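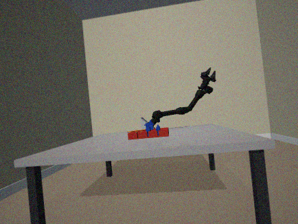
Istadik Tabletop Set -- simulated demonstrations for arm policies

Part of the Flasum library. Last updated April 16, 2023.

The Tabletop Set is a package of 2000 simulated episodes of one arm working on one table. It is meant for teams who train manipulation policies and want a clean starting point before they record on hardware. Each episode is a full attempt at a short task, from the first command to the last, with the arm's joint positions and gripper commands saved at every step.

Episodes are grouped into nine tasks. Most are reach, grasp, move and release, with start positions changed between runs. Failed attempts are kept and labeled as failed. You can filter them out at load time, but we suggest keeping them if you train a success classifier.

What each episode holds

Rendered views of the table
Joint positions and commanded actions
Gripper state
Object poses from the simulator
Task label and result

The room is plain on purpose, and the rendered views carry a fine grain. Poses are stored without noise -- add your own if your tracker needs it.
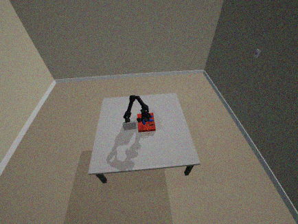
Can I add my own episodes to the set?

Episodes recorded with the Brandel recorder can be added directly, as long as they use the same arm model and the same step rate. Other recordings have to be converted first with the script in the tools folder.

Ordering and versions

The set comes in 2 versions. Standard has all episodes with compressed views. Full has the same episodes with uncompressed views and the Pasaribu scene files, so you can render them again from other angles. A sample of 100 episodes is free to download and uses the same folder layout as the paid versions.

Licenses are per team and do not expire. The next release is planned for October and will be sent to current license holders at no charge.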